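Subject: Re: [zinum-users] wrist-only policy on small parts

Nga Mạc wrote:
> Did dropping the overhead view hurt you on the thin gears?
> Ours still closes early on shiny surfaces.

Hi Nga,

It got better! With the wrist view alone we had 221 good grasps out of 228 – I reran the count because I didn't believe it. The big change was predicting 4 steps ahead and averaging.
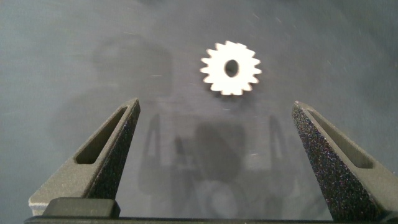
Of the misses, 4 were early closes like yours, so I'd love to try your Nimell weights on our set. Can you share them before May?

Myrto Triantafyllou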